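The Case for Washing One Thing at a Time

By Cledwyn Beddoe

Household advice on stuffed toys tends to end at the care tag. The tag says surface wash only, the owner dabs at an ear with a damp cloth, and the toy goes back to the bed with most of its dust intact. I have held for years that the front loader is the correct tool for a plush toy, provided the toy goes in alone.

The usual objection is mechanical. A front loader lifts the load and drops it, and a drop is hard on seams. The objection is sound for an agitator machine, where a center post pulls on arms and legs. In a horizontal drum the toy rides up on the paddles and falls a short distance into shallow water. On a delicate cycle the drum turns for brief periods and rests for longer ones. The stress on a seam is modest. I would worry more about buttons, glued eyes and anything with a battery box, and those toys should stay out of the machine entirely.

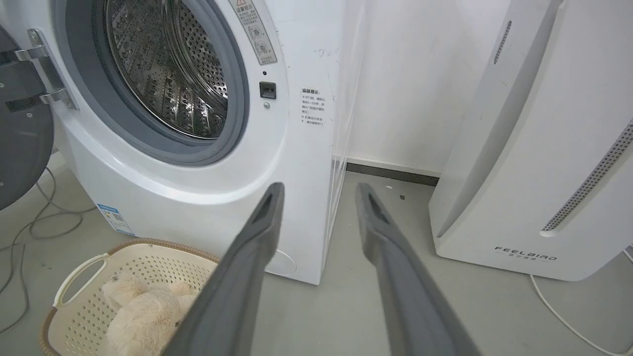
Front loader with the door open and a plush toy in the basket.

The spin is a better objection. A single soaked toy is an unbalanced load, and the machine will say so by thumping, stopping or redistributing several times before it gives up. Larasati Chong, who has edited my columns long enough to disagree with most of them, adds two bath towels for balance. I concede that this works. I also find that towels shed lint into curly pile, and lint in curly pile has to be picked out by hand. My preference is a low spin of 500 and a second drain if the toy comes out heavy. A spin of 1208, which my own Biseo lists as its cotton default, is of no use to polyester filling.

Detergent is where most people go wrong. Filling holds suds, and suds left in filling dry to a stiff, faintly sour core. Half the normal dose of liquid is enough. Powder is a poor choice at low temperature. Fabric softener should be skipped, as it coats the fibers and mats them.

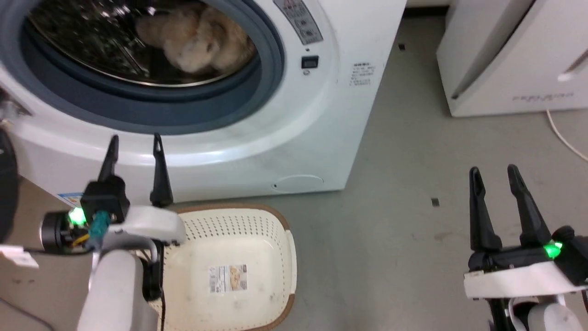 The basket deserves more attention than it gets. A perforated plastic one lets air reach the toy from the sides while it waits its turn, and it can be wiped clean in a moment. A solid tub collects whatever drips into it. I keep the basket directly under the door when unloading, so that a wet toy travels a hand's width and is never carried by one limb. Wet filling is heavy, and a shoulder seam that survived the drum can fail on the way to the rack.

Drying takes longer than the wash by a wide margin. Lay the toy flat on a rack, turn it morning and evening, and press the middle to check for damp. Leave the washer door ajar as well, and wipe the fold of the gasket, where loose fibers collect.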